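15 Mar 2022
Liam Lynch

Laundry corner, Korell room. Picking up from the half page Yuk-lan left at the back of the February book, where she has the old layout and a list of gripes. Most of the gripes still stand.

Moved things this morning before anyone needed the floor. Washer stays on the carpet for now. I wanted a board under it but the board we have is warped and it rocks worse on that than on the pile. Checked level both ways with the short level, front to back fine, side to side a hair off, shimmed with folded card at the rear. Card is temporary!! Rubber pads are on the Vukalex order. Somebody please don't close the order before I add the pads.

Clear run from the washer door to the counter, 800 mm at the tightest when I measured, with the door shut. Door open is another story. Need to draw the swing on the plan, Yuk-lan's sketch has it hinged on the wrong side and I've been reading it wrong for a week as a result.
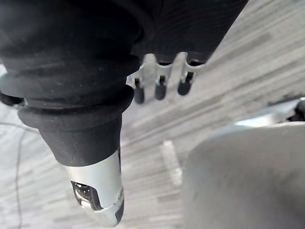 Carpet. Stripes are handy for lining furniture up by eye but they hide lint completely, and lint is what we get most of. Vacuumed once before start and once at lunch, still picking bits up off everything dark. Nozzle with the brush is missing, the flat one just pushes it along. Ask Gristinora desk if theirs went back in our cupboard or if ours went in theirs. Probably the second.

Tape marks for the furniture: done in the low tack stuff, short crosses at the corners only. Last time we ran full lines and they peeled in the first hour and stuck to shoes. If a cross comes up, put it back from the plan, don't guess. I guessed twice in February and both times was out by a hand.

Packages next. The long wrapped one with the blue band is the awkward item on the whole list. Plastic slides about, crinkles, and there's a lot of slack in it toward the end. We argued about whether to take the wrappers off. Yuk-lan says leave them, nobody's house has everything unwrapped. I say leave them too but swap in a fresh one as soon as the plastic starts to split, otherwise by afternoon we're handling a different object from the one we started with and the notes dont mean anything.
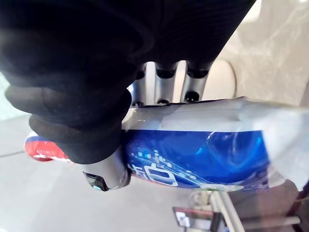
So: fresh ones to the shelf, tired ones to the bin bag marked DONE. Not back in the carton. Found split ones in the carton again today. Write the start time on a bit of tape and stick it on the shelf edge, not on the wrapper – tape residue changes how it grabs and then it drags every other thing along with it.

Blue band faces the counter when it's put down. No deep reason, it just makes the resets quicker to check from across the room.

Order total for the consumables came to 3,744 with the shelf liners in. Yuk-lan thinks the liners can wait. I'd keep them, the bare shelf is slippery and things walk toward the edge. Split the difference maybe, liners for the low shelf only. She has the quote from Koyama, I only have the number written on my hand basically.

Seating. The black office chair keeps drifting. It's on casters, of course it drifts, and the carpet isn't thick enough to hold it. Options are (a) lock it off, (b) send it back to the desks and bring in something with legs. The little round wooden stool is no trouble at all, light, stays where you put it. I'd have a second stool and lose the chair. Yuk-lan wants the chair kept for a room that looks used. Fine, but then it needs its own tape cross, and whoever sits in it puts it back.

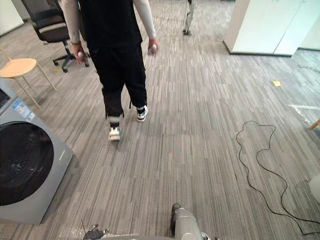 Walking lanes: keep the middle of the floor for walking. Bags, coats, laptop sleeves go outside the door. I know there is no hook outside the door. There'll be a hook.

Resets today were slow, mostly my fault, had the sheet in the wrong order. New order below, please try it as written before changing it

- washer door shut, latch pressed till it clicks
- chair and stool onto crosses
- counter cleared back to the container
- wrapped package to its spot, band toward counter
- quick look at the carpet for bits
- say "set" out loud, wait for an answer

Two people on resets is plenty, 3 and we get in each others way by the washer.

Counter: marble pattern top wipes down ok with a damp cloth, do not use the spray, it leaves a film and the film shows as soon as the lights are on. The white container lives on the counter. Label side was facing every which way in last week's notes and I can't match any of them up. Pick one way and keep to it. Use the handle opening to move it please, the rim flexes.

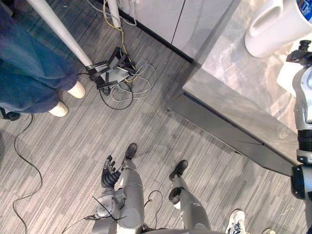
Still undecided whether the counter is too close to the white cabinet. You can get the doors open but not with somebody standing there. Shifting the counter out by a palm would fix it and eat the 800, so then the washer moves, so then all the crosses move. Leaving it till Yuk-lan has seen it in person. If we do move it do it in one go first thing, not between runs.

Loose ends
pads, Vukalex (before the order closes)
brush nozzle / Gristinora
redraw door swing, right hinge side
liners, ask Yuk-lan
hook
second stool, check the store room first
roll of low tack is nearly out, the new roll is in my drawer under the clamps

Yuk-lan added in pencil: "swing redrawn, see next page. chair stays. liners ok for low shelf." So that's that, cross for the chair going down tomorow.

Korell room notebook – questions to Liam Lynch or Yuk-lan Siu | Back to top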